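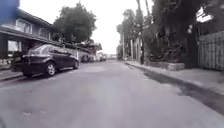

A residential street is a public road whose main job is getting people to and from their own front doors. I've been writing up this kind of street for the Pedwood neighborhood encyclopedia since March, and I still think it's the most overlooked thing in any town (my friend Homa Akbari says drains are, but she would!).

Most are narrow, two lanes at best, and the parking happens right along the curb. Asphalt is the usual surface. It gets patched a piece at a time, so an older street ends up with several shades of gray in it - I find that oddly charming.
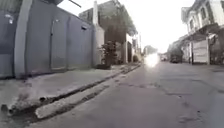
Boundary walls do more to set the mood of a street than the houses do, in my opinion. A low fence lets you wave at people, while a tall one keeps the yard private and throws sound back at you. Long walls are usually broken up with pillars, as on the blue-gray concrete one along the sidewalk here, which has small lights mounted high up as well. Margit Tangen's old survey of Pedwood covered 301 streets, and she noted the walls on every single one, bless her.

Planting softens all of this. Shrubs at the edge of the pavement, a big shade tree, a palm or two where the weather allows it - they all need trimming, and people argue about whose turn it is.
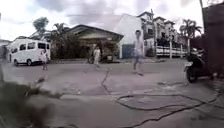 People on foot and a parked white van on a wide residential street.

Walking in the roadway is common where traffic is light. Some towns post a limit of 20 on streets like these, and I'm all for it.

See also: Curb; Sidewalk; Cul-de-sac; Boundary wall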